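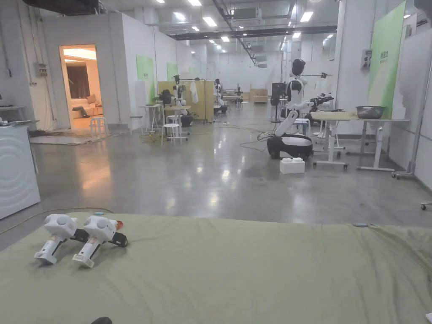
**Unit 6 - Fitted sheets, creasing and the bed as a work surface**

Read before the September practical. Bring the Skotell tension chart and a soft tape measure.

### 1. Terms

*Drop* is the vertical distance from the top edge of the mattress to the lower edge of the sheet. *Pocket* is the depth a fitted corner will accept. *Residual crease* is any crease still present after the sheet has been pulled to its working tension and released.

A sheet with a pocket deeper than the mattress carries spare cloth. The spare cloth collects at the last corner fitted and runs inward from it as diagonal folds. A pocket that is too shallow gives a flat top but rides up at the corners under load.

### 2. Order of work

1. Clear the top of the mattress completely.
2. Fit the two corners at the head end. Where there is a headboard, pull the mattress a hand's width away from it first.
3. Fit one foot corner, then the corner diagonally opposite the first one fitted.
4. Smooth from the center line outward with the flat of the forearm. Fingertips leave short ridges.
5. Push the mattress back and check the head end again - it often loosens at this step.

Plain dyed sheets in mid greens and grays show creases strongly under overhead light, as each fold has a bright side and a dark side. Judge the surface from the foot and from one long side before recording a grade.

### 3. Small items on the bed

A made bed attracts objects. For grading purposes, anything resting on the cloth counts as a load and is lifted off before the crease is scored. Small hard items (clips, caps, short lengths of wire) are the ones most often missed, particularly near the far edge. Wire ends can also snag a loose weave, so coils go on a table or stool.

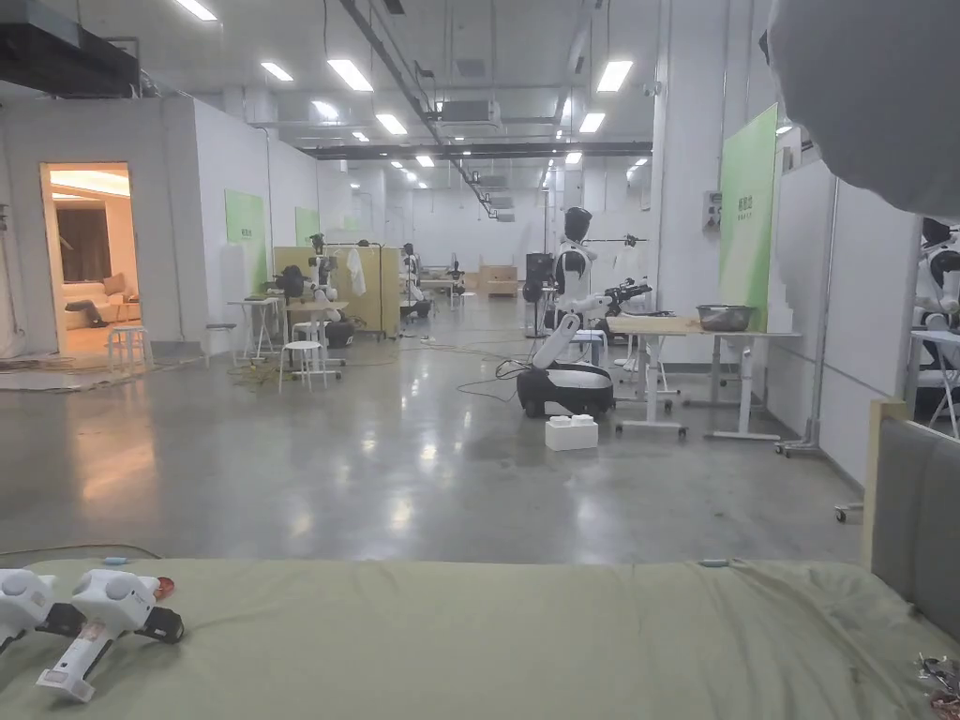
Fuchs objects to lifting everything off first: a bed in use is never bare, and a grade taken on a cleared surface says little about how the sheet behaves by evening. Record both grades if time allows, and mark the second one "loaded."

### 4. Wear figures for the exercise

Use the Nomik cloth sheet supplied with this handout. The rated life is 3,000 rub cycles. The Cemier sample was withdrawn at 1,538 cycles with thinning along the foot seam.

- Express the withdrawal point as a percentage of rated life.
- State which corner of the sheet you would inspect first, and why.
- Sketch the direction of the folds for a pocket that is too deep.

Grades run from 1 (heavily creased) to 6 (flat). Half grades are not accepted.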